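Most advice about folding shirts starts with a hard, flat table. I think a couch cushion does the job fine, and after 15 years of laundry in a small apartment in Larkuvano I've stopped clearing the table for it.

A jersey doesn't need much. Lay it out sideways, pull the body flat, then deal with the sleeves one at a time. Big printed letters are the part worth protecting — a sharp crease through them looks bad. 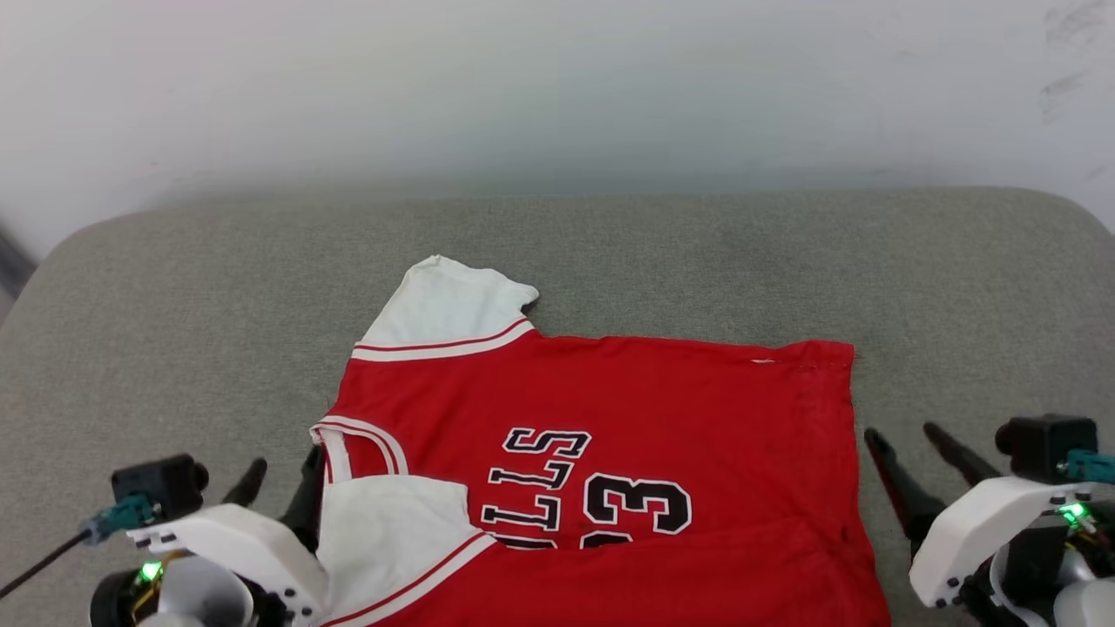

*Red jersey on a gray cushion, one sleeve folded over.*

Folding boards are a waste of closet space. Five minutes on the couch covers most of a basket.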